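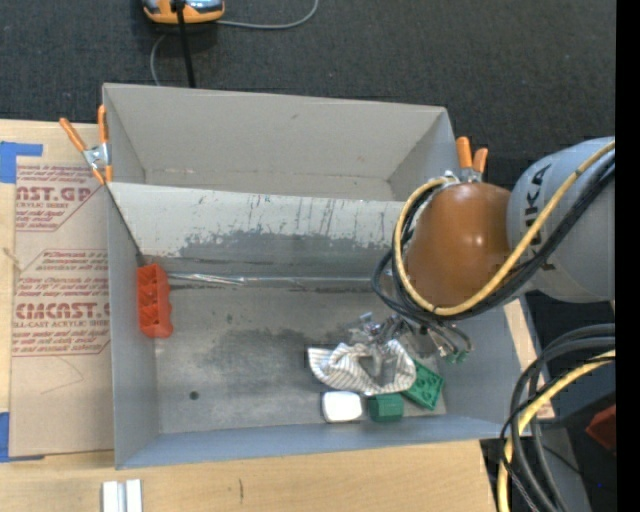

Every week, households and schools put out things they no longer need. Some of these things are rubbish and cannot be used again. Many others can be turned into new products, and the work of keeping them apart is called sorting. Sorting nearly always begins with a container that has more than one part. A large grey bin with a divider between its two compartments lets one kind of material stay on one side while another kind goes on the other. Everything else in the recycling system depends on materials being kept apart in this way.

What is recycling?

Recycling means taking a material that has already been used and making it into something else. An old newspaper can become an egg carton. A glass jar can become another glass jar. A drink can may be melted down and rolled into a thin sheet, and that sheet can be cut and shaped into new cans.

Recycling is different from reusing. When you wash a jam jar and keep buttons in it, you are reusing the jar. Its shape has not changed. When the jar is crushed and melted in a furnace, it is being recycled. Reusing takes less energy, so it is a good idea to look for another use for an object before you put it in the recycling bin.

What happens on collection day?

In the Clemley district, recycling trucks begin their rounds early in the morning. A metal arm on the side of the truck lifts each bin, tips it into the top and sets it back down on the kerb. Inside the truck, a heavy plate presses the load so that more will fit.

When the truck is full, it drives to the Hinport Sorting Centre. The driver stops on a large scale set into the road, called a weighbridge. The truck is weighed when it arrives and again after it has been emptied. The difference between the two weights tells the staff how much material was delivered.

How are materials sorted?

The load is tipped onto a concrete floor and pushed onto a moving belt. The first people to see it are the hand sorters. They wear thick gloves, safety glasses and bright vests. Their task is to take out anything that could harm the machines, such as garden hoses, batteries, clothing and old toys.

The belt then carries everything else past several machines. Each machine makes use of something that is special about one material.

Cardboard is large, flat and stiff. It travels across the top of a row of turning discs, while smaller items fall through the gaps between them.

Steel is attracted to magnets. A strong magnet hangs over the belt and pulls steel cans up and away.

Aluminium is not attracted to an ordinary magnet. A machine called an eddy current separator uses a fast-spinning magnet to push aluminium cans off the end of the belt, so that they jump over a gap and land in their own bay.

Glass is heavy and breaks easily. The broken pieces drop through a screen and are collected underneath.

Plastic is sorted with light. Different plastics reflect light in different ways, and a sensor can tell them apart very quickly. A puff of air then blows each piece in the right direction.

Once sorted, paper, metal and plastic are squeezed into large blocks called bales. A bale of cardboard at Hinport weighs 400 kilograms. Bales are tied with wire and sent by truck or train to the factories that will use them.

Why does it matter if something goes in the wrong bin?

When the wrong item is mixed in with recycling, it is called contamination. Food is a common cause. A pizza box with a little oil on the lid can usually be recycled, but a box with cheese stuck to the bottom may spoil the clean paper around it. Soft plastic bags cause a different problem. They wrap around the turning discs, and the whole line must be stopped while workers cut them free.

Batteries are the most serious problem of all. A battery that is crushed can start a fire – even a small one from a watch or a singing birthday card. Batteries should never be placed in any household bin. Ask an adult to take them to a battery collection point.

A school that made a change

Nokport Primary School has 200 students. In March, the school placed divided bins beside the lunch tables, with paper on one side and drink containers on the other. The classes took turns checking the bins after lunch and moving anything that was in the wrong place.

Ro-un Moon, who teaches Year 4 at the school, reported that the youngest children learned the system first and reminded the older ones. The school will share its results with families at an assembly on 12th April.

What can you do?

Rinse jars and tins before you put them in the bin. They do not need to be perfectly clean.

Flatten cardboard boxes.

Leave items loose. Do not tie them up in a plastic bag.

Check the rules for your own area, as they are not the same everywhere. If you are not sure about an item, ask an adult to help you find out.

Words to know

Bale – a large block of material that has been pressed and tied.

Contamination – the wrong items mixed in with recycling.

Sensor – a device that detects light, heat, movement or something else around it.

Weighbridge – a scale large enough to weigh a truck.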